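ok so I spent most of this week rewriting the cell rules for our tabletop arms at Erkavdale and I have opinions. Thread, sorry in advance 🧵

**1/** The old rules were 27 pages. I asked people on both shifts what was in them and got "wear closed shoes" and a shrug. Makis Pappas thought there was a section on ladders. (There is! We don't own a ladder!)

**2/** New version is two pages, taped up next to the e-stop. If it won't fit there it goes in the appendix, and I've made my peace with what happens to appendices.

**3/** Rule I care about most: check the finger covers before you home the arms. Every time, both sides of each finger, with your actual eyes. A rip or a hole gets written in the log before anything moves, and whoever is running the cell decides if it's a swap or a "watch it."
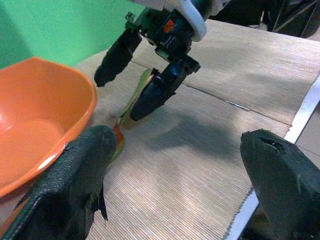 **4/** And please write down WHERE on the finger. "Cover bad" tells me nothing. "Left finger, underside, torn flap" means I can look at it tomorrow and know if it's grown. Ifigeneia Theodorakopoulos has been doing this since August and her log pages are a joy to read, I mean it.

**5/** Got some pushback on swap intervals. The Flimine sheet we inherited says change covers every 700 cycles, period. I kept that as the outer limit, but damage beats the counter. Torn at cycle 40? It's torn. Don't wait for the number to come up.

**6/** Two arms sharing one table means one person calls the moves. Out loud. I don't care if you're both looking at the same screen - say "left moving" and wait for the "ok." Stamatopoulos (other building, same setup) wanted hand signals and we argued for an hour. Voice won, we'll see how it does when the compressor's on.

**7/** Food stuff! If you're picking produce, it's practice produce. It goes in the compost after, it does not go back in the break room fridge. I can't believe this needed a line but it has a line now, and it's in bold.

**8/** Still open: who signs off after a cover swap. Right now it's "the second person there," and on weekends there isn't one. Skeser does a photo plus a slow open/close test and a signature the next morning. I kinda like that? Tell me if you've tried it and hated it.

**9/** Draft is dated Dec 25, 2021 because yes, that's when I finished it, between the potatoes and the pie. Comments open till the shift leads meet. Makis, the ladder section is gone, you can stop asking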